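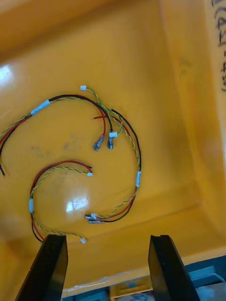

Yellow tray with two wire harnesses

Ticket: attachment questionnaire scores all coming out in the middle
Product: Rastura (survey builder), with the Trellik export and the Chan scoring sheet
Opened: February 2018
Status: partly sorted, still open

Hello all, me again. Sorry for the length, but last time I put in a short ticket I got three replies asking for more detail, so this time you're getting the lot.

I'm in the second half of a part-time psychology course and my project is on how people describe themselves in close relationships compared with how they describe themselves with friends. I built the questionnaire in Rastura in December. It has 44 statements, things like "I worry that people will lose interest in me" and "I find it easy to ask for comfort", and you answer each one from 1 (not like me at all) to 5 (very like me). 17 of the statements are worded the other way round, so a 5 has to be turned into a 1 and so on before you add anything up. Anyone who has done this sort of thing will know the drill.

195 people filled it in, which made me very happy for about an evening!

Then I ran the export through Trellik, dropped it into the Chan sheet and looked at the two scales, anxiety and avoidance. Everyone is average. I don't mean most people, I mean that if you plot it you get a fat lump in the middle and next to nothing either side. My own test answers, where I went through pretending to be the clingiest person alive, came out as "moderate". So did the second test where I pretended to need nobody whatsoever. Something is off.

What I tried, in order:

First I thought I'd picked a dull set of people. It does happen, and my supervisor said as much. But my two fake people are in there too and they ought to be at opposite ends of the graph, so that one didn't last long.

Next I checked the slider setting. Rastura lets you have sliders or buttons, and the sliders start at the midpoint. If people just clicked through, you'd get threes all the way down. Mine is set to buttons with nothing chosen to begin with, and when I opened the raw answers there were plenty of ones and fives. So the answers have some life in them and it goes missing somewhere later on.

Then I cleared everything and exported again. Same lump. Different browser, same lump. My sister's laptop, same lump, and now she wants to know her attachment style, and I've had to say I haven't got a working test to give her.

After that I ran a reliability check, the one where you see whether the statements in a scale hang together. Published versions of this sort of scale normally do pretty well. Mine was dreadful. Two of the anxiety statements that say nearly the same thing were going in opposite directions, so anyone who strongly agreed with one was apparently strongly against the other. I stared at that for quite a while before the penny dropped that it looked like the reversing was being done to the wrong statements.

I opened the Chan sheet to check my list of reversed ones and it's right. I ticked it off against my printed copy twice with a ruler. At this point I'd had too much tea and stopped for the night.
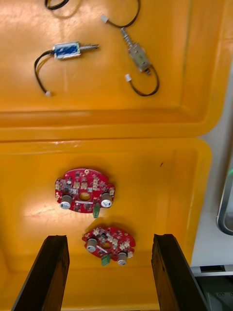 Carter Petrenko: Have a look at the column order in the Trellik file before you touch the scoring. Don't go by where you think a statement should be, read the headings along the top. If you see Q1 and then Q10 straight after it, you've found your trouble. The Chan sheet doesn't read headings at all, it goes by position, so it'll happily flip whatever is sitting in the second column and call it statement two. Also, how is it treating skipped answers? Those have caught people out before.

Well. I looked, and there it was, Q1, Q10, Q11, Q12, all the way to Q19, and only then Q2. Then the twenties, then Q3, and poor old Q9 at the very far end. Trellik has put the headings in alphabetical order, as if they were words. I'd scrolled past that top row I don't know how many times and never read it.

So the sheet was turning round statements that should have been left alone and leaving alone ones that should have been turned. It was also putting anxiety statements into avoidance and the other way about, and if you mix everything up that thoroughly you do end up with an average person every time. My clingy pretend self and my hermit pretend self had been blended into the same mild individual.

What I did about it: I went back into Rastura and renamed the statements Q01, Q02, Q03 and so on up to Q44. You have to do it one at a time in the settings panel, there's no bulk rename that I could find (if there is one, please don't tell me now). Exported through Trellik again. They came out in the right order. Pasted them into a clean copy of the Chan sheet.

Much better! The lump has spread out into something with proper shoulders. Clingy me is right up at the top of anxiety, hermit me is at the top of avoidance, and the two statements that were fighting are now friends. The reliability figures went up to the sort of level my supervisor won't pull a face at.

One thing for anyone copying this: I did it on a duplicate of the survey first to make sure that renaming didn't wipe the answers. It didn't. But I'd do the same again, and I'd save the old export somewhere safe before starting.

Now for the skipped answers, which Carter was right to ask about. When somebody leaves a statement blank, Rastura stores it as empty. Trellik then writes it into the file as a 0. The Chan sheet does its reversing by taking the answer away from 6, so a 5 becomes a 1 and a 2 becomes a 4, all fine. But a 0 becomes a 6, on a scale that only goes up to 5. That means a person who didn't want to answer "I find it easy to ask for comfort" gets marked down as finding it harder than is humanly possible. And a 0 on an ordinary statement drags them the other way.

I searched for zeros and it affects eight people. That's hardly any out of the whole lot, but one of them had skipped nearly all the statements about asking for help, and was showing up as the most avoidant person in the study by miles. I'd already half written a paragraph in my head about that person. In goes the paragraph bin. Maybe skipping those statements means something and maybe the phone rang, I've no way of telling from here.

For now I've replaced the zeros with blanks by hand and changed the formula in the sheet so that it ignores blanks and takes the mean of what's left, and I've left anybody out of a scale if they missed too much of it. My supervisor is happy with that as long as I write down what I did and put the rule in the report before I look at the results again. So this ticket is doing double duty as my notes.

Carter Petrenko: Good. Keep the rule the same for both scales. And check whether the friends section was built by copying the relationships one, as a copied section can keep the old names underneath even when the new ones show on screen.

It was copied. Of course it was. I've opened it up and the headings look right in the settings panel, but in the export four of them still have the old style without the nought in front, so they've wandered off to the wrong place. I've retyped those and the order now looks right to me, though I'd like somebody else's eyes on it before I trust it.

What I'd still like from Ukeo, please:

Could Trellik sort number headings as numbers, or at least keep them in the order they appear in the survey? I can't see who'd want them any other way.

Could it leave blanks as blanks? If it has to write something, a word would be safer than a 0, because a word would at least break the formula and I'd have noticed.

And could the help page for the Chan sheet mention that it goes by position? It says "paste your export here" and that's your lot.

I've attached the old export, the new one, and my list of the reversed statements. The fake people are the first two rows, please ignore them, and please don't send me any leaflets.

Update, a bit later: ran the friends section again after the retyping and the order has held. I've just found that the feedback page people see when they finish is using the old scoring as well. So everyone who took part has been told they're moderate. I've switched that page off for now. Is there a way to send a corrected one out to the people who asked for their results, or do I have to write to each of them myself?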